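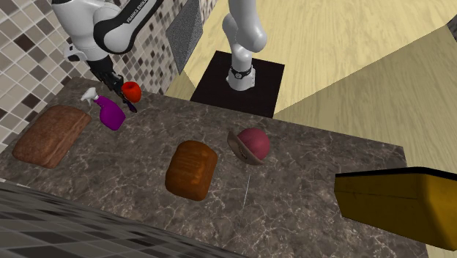 You're dithering again, said the voice in my left ear, and it will learn to dither if you do.

I said I was not dithering, I was making up my mind, and that anyone reaching for a small red thing so close to a wall would want a moment to think about her knuckles. The voice pointed out, quite kindly, that the arm hadn't any knuckles. It had two black fingers and a wrist, and could I please either go for the red one or come away and start the run again.

I came away and started the run again.

This was in May, in my second week on Mirkadix, when I was still working at the table in the back bedroom with the door shut, as though the neighbours might look in and see me waving my hand about at nothing. Hekell had sent me the handle in a box with far too much paper in it. You held it rather as you hold an iron, and on the screen the arm moved as you moved, or a little after, and whatever you did with it was kept. A good run was one example. They wanted 315 good ones from me before the end of my contract, all in the kitchen they called Himari, and when I had done them somebody would put them together with everyone else's and the arm would be set going by itself to see what it had picked up.

I had been a school cook in Teuber for most of my working life, and I'd thought (I may even have said so at the interview, I was nervous and said all sorts) that one kitchen was much like another. Well! I would not have passed Himari. There was nowhere to hang a tea towel. There was a beautiful marble counter, dark, with white veins all through it, and on it they would put the most peculiar company: bread, which I could understand, two loaves some days, and then a spray bottle lying on its side within reach of the bread, and then a hat. I wrote to the helpdesk about the hat. The helpdesk wrote back that the things on the counter were chosen by lot, so that the arm wouldn't come to rely on anything in particular being there, and was the hat stopping me from completing the task? I said no, it was only that I didn't care for a hat next to a loaf. They closed the ticket.

But I got fond of it. You do, of any place where you spend the whole morning. I learned where my reach gave out and which way to turn the wrist so that the elbow of the thing didn't swing round and put me in a muddle. I talked to it, too. "Over we go," I used to say, and "mind the bottle," and "there's a good lad," and it was three weeks before the voice in my ear mentioned that the microphone was on the whole time and that several of them had got into the way of saying "there's a good lad" themselves, at their own desks, with their own arms.

What I couldn't get rid of was the pause. I would bring the fingers across and down, as neat as you like, and then, just over the thing I meant to pick up, I stopped. It was hardly anything. When I was made to watch myself played back I saw it every time, that little hanging wait above the counter, and I knew exactly what it was. I'd done it over every hot tray for thirty years. You bring your hand near and feel whether the heat is coming up off it before you take hold, and you don't think about it, your hand does it for you. And there I was doing it over things with no heat in them at all, in a kitchen that had never been warm.

The reviewers marked me down for it. They were nice about it but they had a rule, and the rule said that a run with a needless stop in it went into the second pile. By the middle of the month I had 200 runs recorded and 76 of them were in the second pile, and I lay awake doing sums.

I tried everything. I tried humming, so as to keep moving on the beat. I tried sitting on my other hand. I tried, on the advice of a very young man on the operators' message board, shutting my eyes for the last bit, and swept the whole lot off the back of the counter into wherever such things go. The voice said, after a silence, that we might perhaps not keep that one.
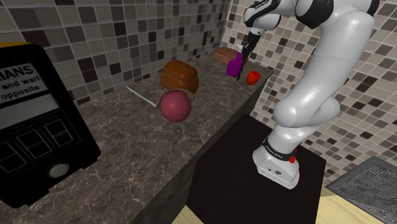 Coming down over the purple one, far end of the counter, Himari kitchen.

I kept that picture on the wall beside my screen, printed out on my niece's printer, and I've got it still. It's the sort of moment I mean. In it you can't tell whether the arm is on its way or having a think, and I used to look at it with my tea and try to persuade myself that it was on its way. I liked it for the apple as well, or the plum, whichever it was meant to be. We had long arguments about that on the message board. I was for plum.

Then one morning I logged in and there was no run waiting for me, only a message to say would I watch something, and the voice came on and sounded odd. They had made an early trial, it said. They hadn't waited for everybody's full number. They had taken what there was, mine and the others', and by somebody's mistake they had taken the second piles along with the first, and let the arm learn from the lot.

I said I was very sorry. I don't know why, it hadn't been me who mixed them up.

Just watch, said the voice.

So I watched. It was my own kitchen with nobody's hand in it. The arm stood on its black block and did nothing for so long that I thought the picture had stuck, and then it unfolded itself and went out along the counter, far smoother than I ever managed, and down, and just above the loaf it stopped. It was only that little hanging wait. I put my hand over my mouth. Then it shifted a fraction to the left, opened its fingers wider and took the loaf squarely by the middle, and I said "there's a good lad" before I could help it, and I heard somebody in the room at the other end say it at the very same time.

They showed me 9 of them, one after another. It missed twice. It waited every time.

There was a good deal of discussion after that, most of it over my head. One side held that the stop was giving it a chance to look again and put itself right, and that they ought to have more of it. The other side held that it was costing them time on every single go and might have nothing to do with how well it gripped, and that you would have to try it with and without before you could say a thing. I thought the second lot were probably the more sensible, to be fair to them. They asked me what I was doing when I stopped, and I told them about the trays, and there was a lot of typing.

The upshot was that the rule was taken away for the time being, and my second pile was put back with the first, and I finished my 315 with a week in hand. Nobody said I was to keep pausing and nobody said I wasn't. Of course as soon as I was allowed to, I started noticing it, and for two days I couldn't do it properly at all. I hung about over a spray bottle like somebody waiting for a bus. The voice told me to think about something else, so I thought about custard, and that seemed to do it.

They have asked if I would like to do another kitchen in the autumn. It has an oven, apparently. I've written back to ask whether the door opens.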